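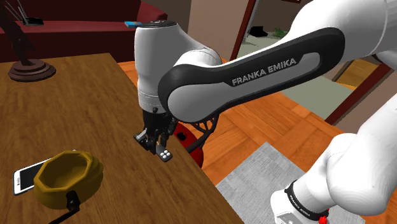 Slide 1: A white and black arm over a wooden table

Start once the doors are closed. Say good morning, give my name, thank Paula Nedelcu for the invitation.

The talk is on how small towns can keep a weekday bus. I'll use Cokerville throughout, as that's the one I know best. Questions at the end, please, apart from anything about a word I haven't explained.

Slide 2: The old timetable
The 2 o'clock bus was the one everyone complained about. It left before the surgery opened for the afternoon and came back after the school run. Muammer Güneş drove it for years and told the council the same thing each May.
Pause here. Let people read the timetable for themselves.

Slide 3: Asking people
We sent out 2000 forms and got roughly 20 per cent back. Most replies came from people over sixty. Very few came from the Adari estate, where fewer households have a car, so we went round to the doors there in the evenings. Theda Rothe wrote up those visits and her notes are in the handout.
Don't read out the quotes. They're too long. 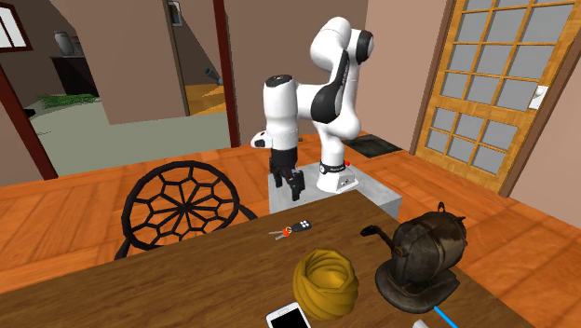 The main thing people wanted was a bus they could rely on to get home. A later return mattered more to them than a more frequent service. Several said they'd stopped using the bus after being left behind once, and had never gone back to it.

Slide 4: What changed
The afternoon bus now leaves forty minutes later and waits at the surgery. We dropped the loop past the old Stidar works – hardly any passengers got on there. Bartosz Ostrowski will say I'm being unfair to the loop. He can have the first question.

Slide 5: Money
Keep this short. The county pays most of it and the town pays the rest. Fares cover the fuel in a good month. If someone asks about the Ciobanu contract, say it's still being discussed and move on.

Slide 6: What I'd do again
Go to the doors earlier. Print the timetable in larger type. Ride the route at the times you're planning to change, in bad weather if possible.

Leave the contact slide up during questions. Spare handouts are in the blue folder.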